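Robots at Lirkeck: your questions, my answers

I'm Birsen and I look after the housekeeping rota at Lirkeck. Since we announced the two-armed robot I've had loads of questions in the corridor, so I've typed up the ones that keep coming round.

Is it taking my job?

No. We have 221 rooms and we've been short of people for as long as I've been here. The plan is for the robot to do the fetching and carrying on the upper floors, and nobody's contract changes. If that ever looks like shifting, you'll hear it from me first, and I'll be just as cross as you.

So what will it do all day?

Take clean linen up, bring the used stuff down, and open doors for itself on the way. Doors are the big one! Kristaps and his lot at Ranura are working on those in simulation before it comes anywhere near our corridors. They've done 468 practice runs so far and want 3,000 before they send it to us. 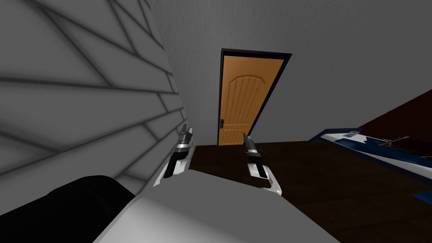

Door practice in the simulator, both grippers up and the orange door at the far end.

Why is it practising on a computer?

Broken handles are free in there — ours aren't. Kristaps can also move the walls and furniture about between runs, so it doesn't learn just the one room.

Will I have to learn to program it?

Goodness, no. You'll get a tablet with a start button, a pause button and a way to call Ojārs. Training is two hours, paid, and there's cake at mine (Austra has already asked).

Can I still do rooms the way I like?

Yes, beds and bathrooms stay with you. What changes is the trolley: you'll ring for linen from the room and won't have to push it the length of the floor. My back is very much looking forward to that.

When does it start?

April, on the third floor, mornings only. Chaltu is putting the rota together, so tell her if you'd rather start on another floor.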